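Bultstead Shared Kitchen Pilot
Progress report to the Gaillard Fund
12/2/24

Where we are

The grant paid for 16 households in Bultstead to share one set of kitchen goods through the Plita lending shelf, in place of each buying their own. The idea came from Lustelley, where we were told it cut spending and waste in the first season. We said in our application that we had doubts about those claims. We still have them.

The shelf has been open since April. It has recorded 749 loans, which sounds good until you look at who is borrowing. A handful of homes make up most of the total, and a loan is logged each time an item goes out, even if it comes back the same evening unused. I would not put that number in a press release.

Spending

We have spent $3010 so far. Most of it went on shelving, the lock, and replacing pans. The Lustelley plan allowed $100 for replacements over the whole pilot, and we passed that before the summer. Either their users are far more careful than ours or their figure left something out. We have asked to see their receipts twice and have been sent the same leaflet both times.

We have not touched the money set aside for the second shelf, and we would like to leave it alone for now.

What gets borrowed

Large pots and baking pans go out often, mostly before holidays. The pasta machine went out a lot in the first weeks and hardly at all after that. Flatware was meant to be the steady earner, with people taking extra sets for guests. It has been slow. A stainless steel spoon is cheap, most homes have enough of them, and few people will walk across town in the rain for another.
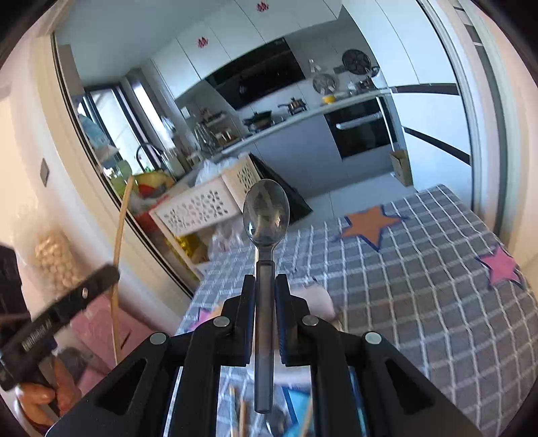

What the households told us

We sent a short survey with the fall newsletter. The answers were polite. Most people said they liked the shelf and would be sorry to see it go, but people tend to say that about anything free. When we asked whether they had put off buying something because the shelf had one, the answers got vague. Two homes had bought their own copy of an item after borrowing it, so in those cases the shelf worked as a showroom.

There were complaints about opening hours and about greasy pans being put back. The second is fair. We have added a sign, and I don't expect much from the sign.

The savings claim

The Plita handbook tells us to multiply loans by the shop price of each item and call the result savings. We have not done this. Someone who borrows a stockpot four times has not saved the price of four stockpots. We would sooner report no savings figure than that one.

Next steps

We will keep the shelf open through April as agreed, drop the flatware sets, and log repeat loans separately. We ask the Fund to hold its decision on the second shelf until those records are in.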